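4 Setting up the bench and recording a first run

Read this section before your first session at the Raltham robotics club. It covers the Tranex practice task, in which the arm picks up an item and puts it in a bowl.

4.1 Preparing the bench

1. Lay the black cloth over the work area and pull it as smooth as you can.
2. Put the pale sheet on the cloth, at whatever angle your task card gives.
3. Set the bowl on the cloth to the right of the gripper, clear of the sheet.
4. Switch on the Oravec controller and wait for the green light.
5. Open the gripper fully from the hand controller.
6. Look at the wrist view on the laptop. Both fingertips must be in sight, with part of the bowl at the right.

Note: Scuffs on the sheet do not matter. Wipe off crumbs and specks before you record.

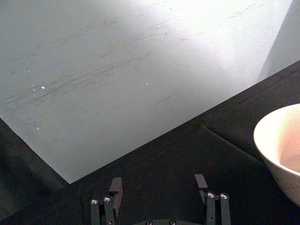 Does the whole bowl have to be in the wrist view before we start? Oravec team asked this in December, and the answer is no. Part of the rim is enough at the start position — the arm turns towards the bowl later in the run.

4.2 Recording

1. Type your team number and task card number. The bowl task is card 466.
2. Press Record and wait for one beep.
3. Move the arm slowly. Stop if the cloth begins to drag.
4. Press Record again when the arm is back at its start position.
5. Save the run to the Prolteck folder. Each team needs nine good runs before it moves on to card 677.

Caution: Keep hands off the bench while the arm is powered. To move the bowl or the sheet, press the red stop button first.

If the laptop shows error 3620, close the recording program, check the wrist cable and go back to step 4 of 4.1.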